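케이블은 길이별로 나누어 보관해야 한다

작업대 위의 케이블을 종류별로 분류하라는 조언은 흔하다. 나는 이 기준에 동의하지 않는다. 단자 규격은 눈으로 바로 구별되지만 길이는 풀어 보기 전에는 알 수 없다. 찾는 시간의 대부분은 길이를 확인하는 데 쓰인다.

2월부터 작업실의 선을 20cm, 175cm, 그 이상의 세 구간으로 나누어 보관했다. 단자 종류는 무시했다. 짧은 선은 얕은 서랍에 펴서 넣고, 긴 선은 지름이 일정하게 감아 벽에 걸었다. 묶는 끈은 매듭이 필요 없는 것으로 통일했다. 이후 작업대에 필요 이상으로 긴 선이 올라오는 일이 줄었다. 남는 길이는 반드시 다른 선과 엉키고, 엉킨 선은 소형 기기를 함께 끌어당긴다. 단자 손상도 대개 이 과정에서 생긴다.

반론은 있다. 규격이 섞이면 잘못 꽂을 위험이 커진다는 것이다. 그러나 규격이 다르면 대부분 물리적으로 들어가지 않는다. 예외는 전원선이며, 이것만은 전압을 적어 따로 둔다. 보유량이 1000개에 이르는 창고라면 규격과 길이를 모두 색인해야 하겠지만, 개인 작업대에는 과한 절차다.

작업 중의 배치도 같은 원칙을 따른다. 기기는 가운데 모으고 선은 한 방향으로 뺀다. 손이 드나드는 쪽에는 선을 두지 않는 편이 낫다. 상판은 밝은색을 권한다. 어두운 선과 작은 커넥터가 바로 눈에 띈다.
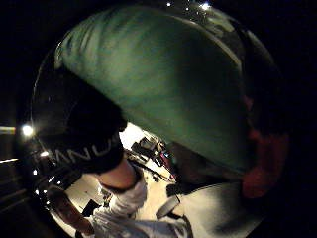 Zineb Badawi의 의견은 다르다. 길이 구분은 선이 4개를 넘을 때나 의미가 있고, 그보다 적으면 전부 기기에 꽂아 둔 채 쓰는 편이 빠르다고 한다. 벽걸이 보관에 대해서도 감긴 자국이 남아 다시 펴는 데 손이 간다고 지적했다.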